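Preparing a Guest Room for a Homestay Student
Cabrera Homestay Network: Host Information

Hosts are asked to have the student's bedroom ready before the placement officer's first visit. The steps below apply to new hosts and to returning hosts who have changed the room since their last placement.

Step 1. Clear the room
Remove household items from the wardrobe and from under the bed. Students generally arrive with one large suitcase and a carry-on, and need space to store both. Documents, medication and valuables belonging to the household must be kept elsewhere in the home.

Step 2. Check the bed and linen
The mattress should be firm, free of sagging and fitted with a washable protector. Provide two full sets of sheets, a doona with a cover, and a spare blanket. Students arriving in July from a warm climate often feel the cold, and an additional blanket is recommended.

Step 3. Set up a place to study
A desk of at least 1,000 mm in width is required, together with a chair of adult height and a lamp. The desk may be placed in another quiet room only with prior written approval from Mylene Catacutan, Placements Coordinator. Household wi-fi must reach the desk.

Step 4. Arrange bedside storage
Each student must have storage within reach of the bed for glasses, a phone charger and personal papers. 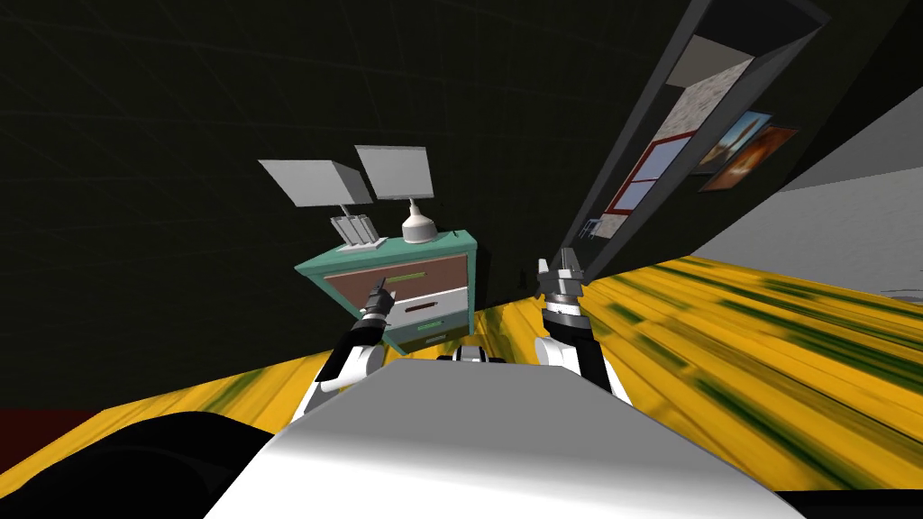

Bedside storage is assessed separately from the wardrobe and desk. An open shelf is accepted for short stays. For placements longer than one school term, the network requires a closed unit, and a nightstand with drawers, such as the one shown, meets the requirement. Drawers should be emptied, wiped out and checked to confirm that they run freely. Any unit taller than 566 mm must be fixed to the wall with an anti-tip strap.

Step 5. Test safety items
Press the test button on the smoke alarm nearest the bedroom. Confirm that the window opens from the inside and that blind cords are secured.

Step 6. Book the visit
Return the completed room checklist to Leonora Lumanlan, Host Services, at least 3 working days before the proposed visit. Visits are held between 9 am and 4 pm. Where an item is outstanding, the officer will note it on the checklist and arrange a second visit.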